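A hat for a cold head: an afternoon with the knitters of Rirnitz
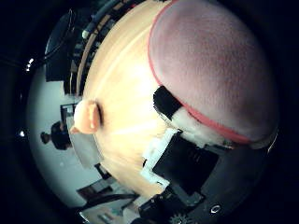

RIRNITZ, October

The pink beanie on the display head has a thin red band along its edge, and its maker has opinions about that band. "Red and pink, my mother would have had a fit," she tells me, pouring the tea. "But it gives your eye somewhere to stop, and people do pick up a hat when it has a nice edge on it."

She is 63 and has been knitting hats for the Fetance winter stall since she gave up her job at the post office, and she talks about them the way other people talk about their gardens — fondly, at great length, and with a good deal of grumbling about the weather. Her favourite wool comes from a small mill at Hivberg and has a fuzziness to it that hides, she says, a multitude of sins. "If I drop a stitch while I'm watching the telly, you'd never find it. My sister would, mind you. She goes looking."

I asked why she bothers with a head at all, when a hat will lie quite happily in a basket. She put down the teapot to answer that one. "Flat on a table, a beanie looks like a tea cosy! You can't tell how deep it is, or whether it'll cover your ears. Put it on a head and you see it straight away." She likes hers pulled well down at the back. Her grandson, who wears his perched on top like an egg cup, has been told about this more than once.

A plain beanie takes her 3 evenings, or 2 if there is nothing good on. She once tried a pattern from a Baluyot booklet with cables all the way round and gave it up at the crown, and the remains of it are now keeping a hot water bottle company. "I like a plain hat," she says. "I like to be able to talk while I'm doing it."

And talk she does, until the tea has gone cold and I have been measured, rather firmly, for a hat of my own. I asked for green. She is thinking about mustard.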